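We use cookies to remember which pages you liked. You can't eat them. Accept | Manage settings

Can a Robot Do My Chores Yet?

Short answer: no. Go and tidy your room.

Longer answer: some of them, a bit, slowly, and please stand back.

You may already live with a robot. A dishwasher is a machine that does a chore, and so is a washing machine. They are very good at it, too, provided that somebody else does all the fiddly parts. Somebody has to scrape the plates, load them, unload them, and find the teaspoon that fell down the back. The machine does the splashing and gets the credit.

Robot vacuums are a step up. They can wander about by themselves, and they make a decent job of a flat floor. Then they meet a sock. A sock is a terrible enemy to a robot vacuum. So is a shoelace, and so is the fringe on your gran's rug.

Why is picking things up so hard?

Try this. Put a spoon on the table, shut your eyes and pick it up. Easy! Your fingers felt where the spoon was, slid under the edge and squeezed just enough. You have been practising since you were a baby, mostly by dropping things on purpose and making a grown-up fetch them.

A robot hand often has only two fingers, and they may not feel anything at all. It has to look at the spoon and work out which end is the handle, how high it is off the table and how hard to pinch. Too soft and the spoon drops. Too hard and you'd better hope it wasn't an egg.

Flat things are the worst. A wooden spatula lying on a table leaves hardly any room to get a finger underneath, and if you grab it by the very tip, the heavy end swings down.

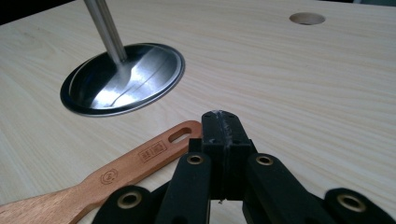
Then there is the matter of knowing what the chore is. "Put the spatula away" sounds simple to you, because you know which drawer it lives in. You also know that the drawer sticks, and that you have to move the whisk first. A robot knows none of this. It has never met your drawer.

One way to teach it is to show it the same job again and again. Suppose you showed a robot how to put away a spatula 100 times. It might get quite good at that spatula on that table. Now swap the table, or turn the light off, or use a blue spatula, and it may behave as if it had never seen a kitchen in its life. So you show it another 210 times, in different places, and by then you could have tidied the whole house and had a biscuit.

Will robots get better? Probably. Shops and warehouses already use machines to move boxes, which helps because boxes are polite and have corners. Homes are harder, being full of cats, jumpers and younger brothers.

Until then, the best chore machine in your house has two hands, ten fingers and runs on toast. It does complain rather a lot.

Contact us | © 2024 Plirnden | Back to top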